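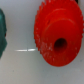

Can a small shop hand its gear kitting over to a robot arm yet? We put together gearbox kits here in Totham, and somebody spends half the afternoon picking parts and setting them out for assembly. A red plastic gear like this one, with fine teeth around the rim and a bore through the hub, is easy for a person, but would an arm manage it all day? I'd love to try! Budget is 2000 to start.
Posted by nasport_bench

Yes for picking, and it's so much fun to watch! Ours does 30 kits before lunch. Soft pads on the fingers made the biggest difference for us, and gripping by the hub keeps the teeth out of trouble.

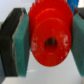
Getting a gear onto its shaft is harder. You need some give in the wrist so the part can wiggle down, and meshing it with the gear next door took us 4 tries at the program. Start with picking only and add the shafts later (we did it in July).
Posted by Erer342

depends on the gear. at home mine still can't fold a towel lol but it sorts plastic parts great, go for it
Posted by totham_tinkerer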